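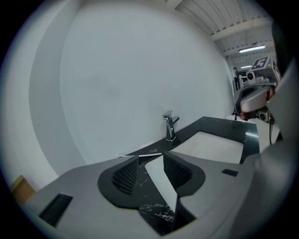 Hand-held gripper sessions near a sink, what rules do you go by?

Posted by tapline_ed, July 22, 2025

Quick one, have to send a draft to our lead tonight. We record bathroom counter tasks with hand-held grippers, two per person, for a project called Giltov. Strips, cloths, small stuff, on stone counters with a real basin and faucet. I got asked to write the house rules for the station and all I have is a page of notes from Trusero, where I worked before, and those were for a dry bench. Nothing about sinks.

Stuff I need an answer on:
Water on or off at the valve during sessions?
Where do cables go when a gripper has one hanging off it?
How often to check the markers and lenses?
How long can one person hold the things before a break?

Is there an actual standard for this or does everyone make up there own? I looked at the industrial robot safety ones and they all assume an arm bolted to something. No motor on ours, fingers close when you squeeze.

3 replies

pinchpoint

No standard that I know of written just for hand-held grippers. The robot arm ones mostly won't fit, you have no powered arm. What you do have is a person, electronics, a basin and a hard edge, so treat it as ordinary workplace safety plus a data quality sheet. Keep those as two separate pages. We mixed them once and people skipped all of it.

Ours at Iline, more or less word for word:

Valve shut under the sink before any device is switched on. Faucet handle stays down. If a task needs running water it gets its own sign-off.
No device set down in the basin or on the rim, ever. Put it on the side table.
Cables run up and back over the forearm with a soft clip, slack behind the elbow. A cable dangling in front of the counter will catch on something.
Wipe the stone before each batch. Polished black is bad for this, you can't see a wet patch under tube lights until you tilt your head.
Marker faces and lenses checked at the start of every batch and after any bump. Clean cloth, no spray. A scratched or lifting marker means the unit is pulled, don't tape it.
Finger pads looked at same time. Anything stuck in the mesh comes out before you record.
Breaks: 18 minutes on, then hands empty for 3. Wrists go before you notice.
Boxes and packing off the floor where people stand.

On markers, the rule people break most is holding a hand over one. Show them on day one how far down the body to grip and put a strip of colored tape there.

We logged 1350 takes in February under these and the only thing we lost was one lens cover.

lowshelf22

just turn the water off and use common sense. we don't have breaks written down, people stop when they're tired

kit_and_caboodle

Agree with pinchpoint on most of it, not with the above. People do NOT stop when tired, they get sloppy and start banging the fingers on the stone. Write the break down.

Things I'd add, typing fast sorry:

Ground fault outlet for anything plugged in near the basin. Check with whoever does your electrical, local code might already require it, and then it isn't your rule to relax.

Thin flat things. If the job is picking up a strip that lies flat on the counter, say in the sheet where it starts and what counts as a bad take. We had people sliding it off the edge and others pinching from the middle, and half the Lins set had to be sorted by hand after. Not a safety rule but it belongs on the data page.

Shiny surfaces. Faucet and polished stone both throw reflections of the lights. Pick a lamp setup, write it down, leave it alone for the whole batch. Changing it halfway is worse than glare.

Two people at one counter: agree who moves first, talk before you reach across. Bumping grippers is most of our broken housings.

Also keep a log on paper by the station. Date, unit, who checked it, anything pulled. 14 lines to a sheet fits ours. If someone gets hurt or a device gets wet you'll want it. And a wet device is OUT, not dried off and put back. Battery side especially.

tapline_ed

Thanks both, taking the two page idea and the forearm clip. Our breaks were set at "as needed" so thats changing. Will ask about the outlet before I send it, no clue what's behind that wall.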